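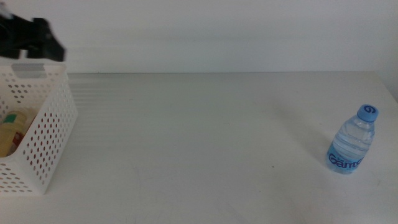 2 min read

Hi, and welcome to Volside! I'm the person who answers the emails, washes the paint jars and unlocks the door in the morning, so if you've written to us lately you've already met me.

Volside is a small after-school and weekend art school in Skidville. We teach drawing, printmaking, clay and a bit of sewing to kids from 4 and up, plus one evening class for grown-ups on Thursday (bring a snack, it runs long). I started it in my own garage with a folding table and a box of crayons, and I honestly thought it would last a summer. Then the neighbors' kids came, and their cousins came, and my car never saw that garage again.

These days we're in the old Lozano shoe store on the corner. If you grew up in town you probably got your first school shoes there - the foot-measuring bench is still by the window and the kids fight over who gets to sit on it. We kept the big shelves too, and they're perfect for drying clay. The heating is another story. Bring a sweater from November on.

People ask how we teach, and I never have a very grand answer. I show the kids how a tool works, then I let them get on with it. Some of them spend three weeks on one dragon. Some of them finish six things in an hour and want more paper! Both are fine with me. We don't grade anything, and I don't fix anyone's drawing for them, even when they beg.

Last year we went through almost 4000 sheets of paper, and we fired 710 clay pieces in our one poor kiln, a secondhand Birnia that trips the breaker if someone runs the kettle at the same time. So no tea on firing days, sorry.

Every spring we hang a show in the front room. It's free, it's crowded, and there's always a cake with too much frosting. Everyone who took a class gets a spot on the wall, grown-ups included.

New classes start in September and sign-up opens in August. If you're not sure your kid will like it, come sit in on one first - the first visit costs nothing, and you don't need to call ahead. Wear something old. The blue ink does not wash out, whatever the bottle says.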